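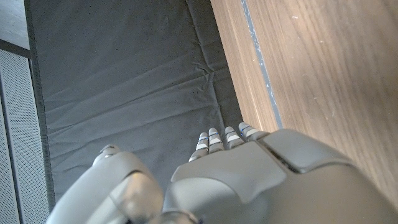 Sunday, half past ten at night

Second full day on the Danzer hang. Walls in rooms one and three are painted and dry enough to drill. Room two still smells strongly and I have left the windows on the latch.

Loan list stands at 98 works on paper, five fewer than Corinne Schumacher asked for in April. The lenders in question wanted climate cases we don't have and she let them go without much argument. The gaps all fall in the middle years, when Liesl Danzer was drawing on the backs of feed bills and seed packets, so that stretch of the story will look thinner than it was. I have suggested we don't spread the remaining sheets out to hide it. Corinne has not answered.

Condition checking took the whole morning. Most of the sheets are sound. The usual foxing, old tape stains along the top margins, one tear running in from the left edge of the goat drawing that isn't in the lender's report. Measured it at 14 mm, photographed it both sides, wrote to the lender before unpacking anything else. Two of the large charcoals were never fixed. They travelled flat, face up, under sunk mounts, and there is no loose powder on the inside of the glazing, so the mounts did their job. They will stay flat until the hour they go up.

Light levels: 50 lux at the picture surface is the target in all three rooms. Room three reads 50 to 54 along the long wall and 71 in the corner by the door, where the spill from the corridor comes in. Moved one fitting, got it down to 58. Wendelin Leitner is cutting a baffle from black card tomorrow and I expect that will settle it.

Centre line is 148 cm throughout. Sum-yee Lui wanted 145 for the small notebooks pages because people lean in to them, and she has a point, but a step of 3 cm between adjoining walls reads as a mistake from across the room. We tried it with paper dummies. Kept 148.

Long talk with her over lunch about the labels. The draft calls Danzer "untaught" four times. She had a winter of lessons from a sign painter, she could letter, and she ruled her own perspective lines, which show plainly under raking light on the barn interiors. I have asked for the word to come out of all of them. The date on the big barn interior is also wrong in the draft. It is drawn on the reverse of a printed calendar, and the calendar year is the earliest it can be, nothing more. Label to read "after", with the year.

Leonie Gruber came by at four to see the mounts. She objects to the cream board on the late ink drawings and prefers a colder white. Held samples of both against the same sheet. The cold board makes the paper look dirty. The cream stays, and she accepted this after a while, or at least stopped talking about it.

Outstanding:
Mirror plates for the two charcoals, heavier gauge.
Vinyl text for the entrance wall, proof not yet seen.
Hygrometer in room two reads 61 per cent, which is high. Probably the paint. Check at eight.
Return the spare crates to the store before the floor is cleaned.
Ask Corinne again about the middle years.

Shoulders bad from the ladder. Bed.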